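Research > Working Papers > Everyday Kitchens > Section 4

4. The shelf, the table and the dial

By the time I got to this part of the study I had read 276 kitchen diaries, and I'd started to dream about microwaves. I'm only half kidding! The diaries came from people living in the Korkuden and Whitfield buildings, where the kitchens are small and shared, and where almost everyone eats at least one reheated meal a day. We had asked them to write down what they warmed up, where they put the plate first, and anything that annoyed them. The last question got the longest answers by far.

I went in expecting complaints about cleaning. There were some (there is one long entry on cheese that I still think about), but what people really wrote about was the spot next to the oven. They wanted somewhere to set a plate down. In the Whitfield kitchens the microwave sits up on a shelf, so you carry your dinner in one hand and pull the door with the other, and several diaries mention soup on a sleeve. In Korkuden it sits on the table, and people there hardly talk about carrying at all. They talk about elbows, and whose turn it is, and the bread bag that always ends up in front of the door.

Now, I don't want to make too much of that. The two buildings differ in plenty of other ways, and the Korkuden people are older and have more time for lunch. Still, when I sorted the entries by where the oven stood, the pattern was easy to see, and it held up when my office mate sorted them again without looking at my labels.

The second thing was dials. I had assumed people would prefer number keys, and I was wrong. Diary keepers with a dial wrote things like "a bit past the second mark" and seemed perfectly happy with that. A turn of the wrist goes with leftovers, I think, because leftovers are never the same size twice. The tiny markings did get grumbled about, mostly by people who take their glasses off to eat. One person had put a dot of nail polish at the setting for oatmeal, and I've since copied the idea at home.

Figure 3 gives the tabletop layout I keep coming back to: the microwave right on the table, with a plate within easy reach. It's plain, and I like how little there is to move out of the way before you can start.

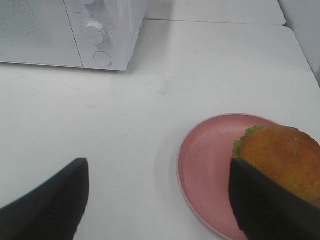

Dunska Household Studies Group, Department of Home and Community Research
Figure 3. White microwave with a dial and a round push button, and a hamburger on a pink plate, both at table height.

The burger is a good test meal for this, by the way. A bun and a leaf of lettuce don't want the same treatment as the meat, so people take the thing apart first, and for that you need room. Seven diaries describe doing exactly this on top of the microwave itself, all of them from Whitfield. I come back to those entries in Section 5, along with the question of lids.

Comments

dishrack_dee: The nail polish dot is genius. Mine is going on tonight.

Reader in Evurstead: Did you ask about left-handed people? Our door opens the wrong way for me and I end up reaching across my own plate every time.

tmb: We moved ours from the shelf to the table last July and I'd never go back. The bread bag problem is real, though.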